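Laundry Room Gallery: Smart Wash, Smart Dry, Skeptical Tenant

By Mimoza Vukčević

The shared laundry room in our building got new machines in March, and the letter under our doors made them sound like a cure for something. They know your load. They save you time. They are "smart." I have been doing laundry for most of my life and I have yet to meet a load that wanted to be known, but I pay into the building fund like everyone else, so I went down on a Tuesday with a bag of gray things and tried to keep an open mind.

I mostly wanted to see three claims for myself: that a full load dries in 45 minutes, that the drum is big enough for bedding, and that the lint filter is easy to reach. The old dryers from Golestani were ugly and loud, and they did all three if you gave them a kick. The new pair is numbered, one washer and one dryer side by side, with the labels in Chinese. Wedevo, the firm that manages the room, says a sheet of instructions is coming. It has been coming for a while.

1. Dryer number one, door open 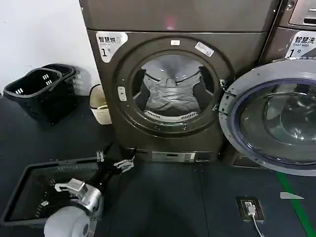

Does a smart dryer dry clothes any faster than a plain one?
Mostly that depends on how much water the washer leaves behind and how full you pack the drum. A good hard spin will do more for your towels than any sensor.

I'll give the designers the door opening. It is big and round, and you can get both arms in without scraping an elbow. The grille sits at the bottom, right inside the opening, so it's at least somewhere you'll look at it. Whether people will clean it is another matter. My neighbor in the Pira wing swears she cleaned hers every time on the old machines, and I have seen what came out of those machines.

As for the 45 minutes, my load took two rounds. Wedevo tells me I overfilled it. Maybe I did - but the letter said "full load," and I took it at its word. I'd like to see what they put in the drum when they timed it. Two T-shirts and a sock, I suspect.

2. A closer look at the opening

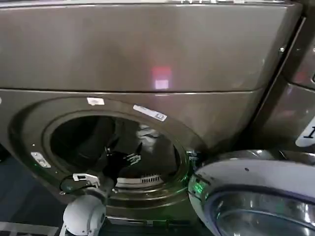 Dark laundry in the drum, white grille at the bottom, labels along the rim.

I haven't tried bedding yet. The Prurkia laundromat down the street still takes my comforter, and it will keep taking it until somebody else in the building goes first and reports back. If you've dried a queen-size down there, leave a note on the board by the stairs and say how many rounds it took.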